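How Fish Farmers Feed Their Fish

People have raised fish for food for a very long time. Today many of the fish in grocery stores come from farms. A fish farm can be a pond, a row of long tanks, or a set of big nets floating in the sea. Wherever the fish live, somebody has to feed them.

Wild fish find their own meals. A young salmon in a river eats insects. A carp pokes around in the mud for worms and bits of plants. Fish on a farm can't go looking for food in other places, so the farmer has to bring them everything they need.

What is in fish food?

Most farmed fish eat pellets. A pellet is a small, hard piece of food, a bit like dry cat food. It can be made from fish meal, soybeans, wheat, oils, and vitamins. Fish meal is fish that has been cooked, dried, and ground into powder.

Different fish need different pellets. Salmon and trout are meat eaters, so their pellets have a lot of protein. Tilapia and carp eat more plants, and their pellets can have more grain in them.

Size matters too. Baby fish are called fry, and their food looks like dust. As the fish grow, the pellets get bigger. A fish has no hands and usually swallows its food whole, so the pellet has to fit in its mouth.

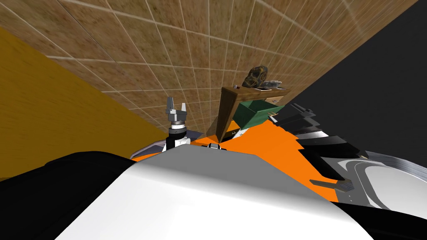
Fish eat in different ways depending on the shape of their mouths. A trout has a mouth at the front of its head and grabs food as it drifts by. A catfish has a wide mouth that is good for feeding near the bottom. Some fish that live on coral reefs have long, thin jaws for picking tiny animals out of cracks. Think of the two gray fingers on the robot gripper, spread apart and ready to close. The long jaws of these fish work in much the same way, with two sides that open and then shut on the food. Farmers who raise surface feeders buy pellets that float. For fish that feed lower down, they buy pellets that sink.

How much is enough?

Fish farmers have to be careful about how much they feed. If there is too little food, the fish grow slowly and may nip at each other. If there is too much, the extra pellets fall to the bottom and rot. Rotting food uses up oxygen in the water, and fish need that oxygen to breathe.

Anastasia Vasilakis raises trout at a small farm called Menia. One of her tanks holds 600 fish. She feeds them 2 times a day and watches the water while she does it. When the fish are hungry, they rush to the top and splash. When they slow down, she stops.

"They tell you when they're done," she says. "You just have to look."

Water temperature makes a difference as well. Fish are cold-blooded, so their bodies are about as warm or as cool as the water around them. In cold water they move less and eat less. In May, when the water at Menia starts to warm up, the trout begin to eat more.

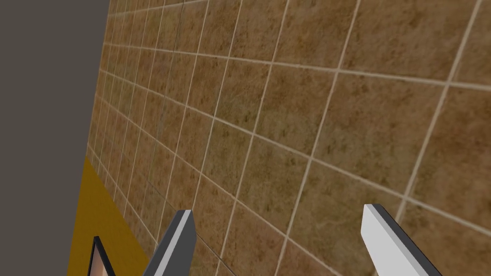

Square tiles in speckled brown, with pale grout between them.

Feeding by machine

On a large farm, feeding by hand would take all day. Many farms use a machine called an automatic feeder. It holds a big supply of pellets and drops some into the water at set times. On sea farms, pellets can be blown through long pipes from a barge to the nets.

Some farms put cameras under the water. A worker can sit indoors and watch the fish eat on a screen. If pellets start sinking past the fish, the worker turns the feeder down. 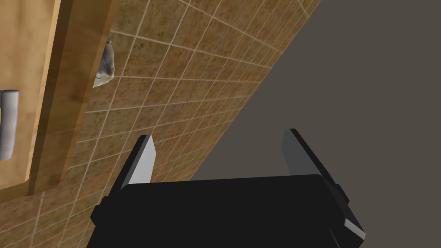 Words to know

Barge: a flat boat used to carry or store things.

Cold-blooded: having a body temperature that changes with the air or water outside.

Fry: very young fish.

Pellet: a small, hard piece of food.

Protein: the part of food that helps a body grow and build muscle.

Written by Iraklis Stamatopoulos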